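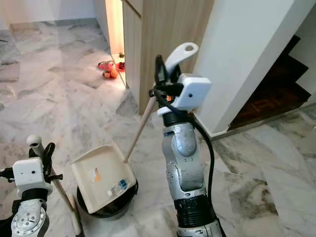
Nirnano project, progress report for March

The open day at the Omamar house was held as planned, and 262 visitors signed the book. Our partner Bassi prepared the two-arm robot for the sweeping work with broom and dustpan.
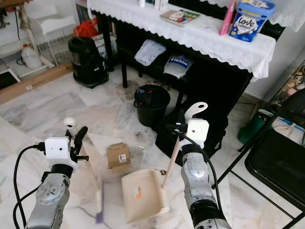
Most questions were about safety at home and about price. We could not yet answer the second one. From the Kosari grant we have spent 3646 euros until now, and 541 euros of this went to the open day. The next visit is for two school classes.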